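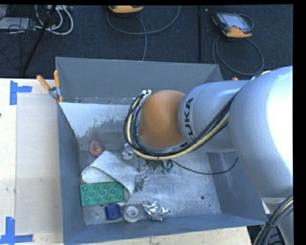
Kulap Panyasiri wrote to me last week to ask whether you have to be any good at baking to join the bread diary, and whether the kind of person who forgets a loaf in the oven would be a nuisance. No and no, Kulap! You're in, and you've given me the push I needed to put the whole call up properly, so thank you.

So, hello. I'm Audrey-Anne Nguyen and I'm looking for 36 people who bake bread at home, even now and then, even badly, to keep a diary of it for me through March. I'm writing a small book on how people bake in ordinary kitchens on ordinary days. I have plenty of recipes. I have a shelf and a half of recipes. What I don't have is the part where the dog needs to go out in the middle of kneading and the dough sits there for an extra hour and you decide to bake it anyway.

I did a trial run of this last year with 19 people, mostly from my own street and the next one over in Sorkmont, and I loved reading what came in. One woman baked the same oatmeal loaf every time and wrote a full page on it every time, and no two pages were alike. Waraporn Nilsuwan's entries were mostly about her oven door, which has to be held shut with a chair (I've put those in the book nearly whole, with her blessing). But 19 people from two streets share a lot of the same flour and the same weather, and I want to hear from farther off this time.

What you'd be doing

Baking whatever you'd bake anyway. Please don't plan anything special for me. Each time you make bread, you write it up that day, on paper or on your phone or however you like – a few lines is fine, three pages is fine. I'd like to know what you made, what flour you used, how long it sat, what the kitchen was like (cold? full of kids?), and who ate it. If it flopped, tell me that too and what you did with it. Croutons count. So do flatbreads, rolls, steamed buns, cornbread, bread machines, and anything you mix from a box.

I'd ask for at least four entries over the month. If you bake every day, wonderful, send them all, I'm a fast reader.

There's also one phone call at the end, half an hour or so, where I ask you nosy questions about your grandmother's bread pan. You can skip the call if you hate the phone and I'll send the questions in writing.

Who I'm after

Anyone 18 or over who bakes at home in the US or Canada. I'm short on people who live alone, people who work nights, and people who learned to bake somewhere else and had to change everything when they moved. I have more sourdough folks than I know what to do with (I'm one myself, so no hard feelings), and if that's all you make I may put you on the waiting list. Please don't apply if you bake for a living, unless you also bake at home for yourself, in which case I'm very curious how you stand it.

What you get

$81, paid by check or bank transfer after your last entry, and a copy of the book when it's out. I know it won't make anyone rich. It should cover your flour and butter with a bit left over for your time. You also get to read your own pages before anything is printed, and you can pull out a line or the whole lot if you change your mind. I can use your name, your first name only, or one you make up.

The book is coming out with Trero, a very small press, and Nipon Boonyarit is my editor there. He's the one who'll be sending the checks, so be nice to him. He has asked me to say that you don't need to send photos, and that if you do, one per loaf is plenty.

How to sign up

Send me a letter or a postcard at Bread Diary, Box 2192, Sorkmont, and get it to me by 2/9/24. I'd like to know your name, where you live (town is enough), how often you bake, and the last bread you made. Please add an email or phone number so I can get back to you – two people forgot last time and I still feel bad about it.

If more than 36 of you write in, I'll pick for a good mix of kitchens, and everybody gets an answer from me either way. Diaries start on the first day of March, and I'll mail out a little notebook before then to anyone who wants one. It has lines on one side and blank pages on the other, and it does fine with butter on it. Tell me in your note if you'd like one, and whether you'd rather have the big size or the small.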